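Clirkora Bench Scene Pack — for people building a robot arm corner at home 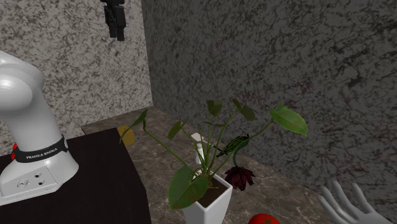

Emiko Hamada wrote in after the first release to say she'd spent a whole weekend teaching her sim arm to reach past clutter, and could I please make the leaves worse. So I did! Version 4 has fussier plants, and I'm pretty chuffed with it.

A bit of background. I'm building an arm setup in the shared workshop at Comville, and I got sick of breaking things on the real bench, so I started modelling kitchen-type corners to practise in first. The pack grew out of that. You get a dark work slab butted up against a marble counter, stone-look walls, a Franka Emika arm on its base, and a pot plant that gets in the way of everything (which is the whole point, really). There's a tomato to go after too, and a few bits and pieces tucked behind the stems.

What's in the download:

13 counter layouts, all editable
2,563 surface and lighting combinations
Separate files for arm, gripper and hand, so you can move them or drop them
My own notes on grasp settings, typos included

The full pack unzips to 940 MB, so maybe don't start it on the workshop wi-fi. I run it on a second-hand desktop with a middling graphics card and it's fine — a bit slow to load the first time, then it behaves itself.

Stems are the hard part. They're modelled as stiff, so if your gripper clips one it'll register as a hit and won't bend out of the way like a real one would. I'm working on soft leaves with Italo Fabbri, but his are still wobbling all over the shop and I'm not putting them in until they settle down.

If you bought the April version, the update's free, just use the same link. Old layouts still open, though you'll need to reset the colours on the darker walls.

Works with the Zasora controller and plain joint files. Dong support is half done.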